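Chapter 6
Packing and Returning Footwear

In this chapter
6.1 The parts of a shoe that matter to a packer
6.2 Choosing a carton
6.3 Placing the pair
6.4 Laces, tissue and inserts
6.5 Recording the condition of returned goods

Key terms: collar, insole, nap, pair integrity, rim flap, tongue, upper

Introduction

Footwear is among the most frequently returned classes of goods in mail-order retail. At the Praseo distribution center in Mindusmont, which serves as the working case for Part Two of this book, shoes made up 42 of every 100 parcels received at the returns desk in April. Staff at that desk open each carton, inspect the pair, enter its condition and prepare it for the shelf again. A trained worker is expected to complete these steps for 17 pairs in an hour.

The work looks simple and is often assigned to new employees for that reason. Errors made at this stage are nevertheless costly. A pair placed in the wrong carton may be shipped to a second customer before the mistake is found, and two shoes of different sizes may travel under one label for weeks. When Praseo reviewed nearly 1,000 disputed returns, 81 were traced to a mismatch between the shoes and the carton in which they had been packed.

6.1 The parts of a shoe that matter to a packer

A packer does not need the full vocabulary of the shoemaker. The terms used in this chapter are those that appear on the Tekex condition form. The upper is the whole of the shoe above the sole. The tongue lies under the laces and often carries a maker's mark. The collar is the padded edge around the opening, and the insole is the surface on which the foot rests. Size and style details may be found on the tongue, on the insole or on a label stitched inside. The packer should check all three places – printing on an insole wears quickly and cannot be relied upon alone.

Makers' marks should be read from the shoe itself before the carton is consulted. A carton shows only what it was first made to hold.

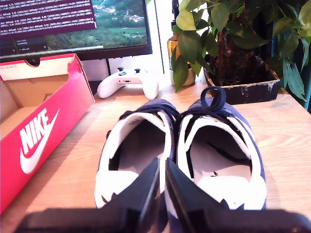
Figures 6.1 and 6.2. Navy sneakers with white linings: a pair beside an open Nike carton, and a single shoe with the Adidas trefoil on its tongue. 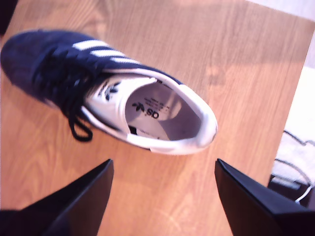 Suede requires separate mention. Its surface, called the nap, changes tone when brushed in different directions, and an inexperienced inspector may record this as staining. The correct practice is to brush the area lightly with a dry cloth and look again. If the mark moves or disappears, no fault is entered. Smooth leather may be wiped, but water should not be used on suede at the returns desk.

Laces are examined last. Loose loops catch on the rim flap of the carton and may be pulled out of shape when the lid is closed. They should be tucked under the tongue or laid flat across it, according to the instructions of the retailer. The Khondokar packing guide, used by several smaller warehouses, calls for laces to be tucked in both shoes of a pair.

Before continuing to Section 6.2, students should obtain a blank condition form and become familiar with the order of its entries.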